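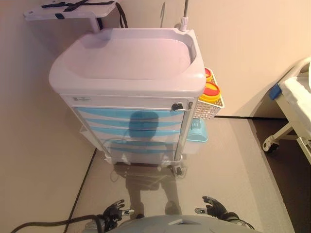 Search this site Search Go

Sibel Başaran rings me back at 7 on Sunday morning, already laughing. She has just found out that a gossip magazine has her secretly engaged to a goat farmer.

"I read it standing in the supermarket at Vilgate," she says. "There was a photo and everything! I'm wearing a coat I've never owned, so either it's another woman or I've got a very busy double."

Fans of Brimholm will know her as Sister Moira, the night nurse who has been married 2 times and widowed once, all on the same ward. The hospital comedy is back for another season, and I'll admit I've watched every episode (some of them more often than my own wedding video). Başaran is the best thing in it, a woman who can get a laugh out of pulling on a glove.

She grew up in Cimthorpe, where her mum kept a scrapbook of magazine stories about other people's divorces. "She'd read them out at dinner and do the voices. That was my drama school, really."

So what did Mum make of the goat farmer?

"She wanted to know if he had a brother."

The new season gives Moira a rival, a rather grand surgeon called Dr Triệu, and their first argument goes for an entire episode. Başaran learnt 360 lines for it and lost her voice the next day. "Best week of my life," she croaks, showing me how it sounded.

She has to go, the dog's got hold of something. I ask if she'll be writing to the magazine for a correction.

"No way. I want to find out when the wedding is."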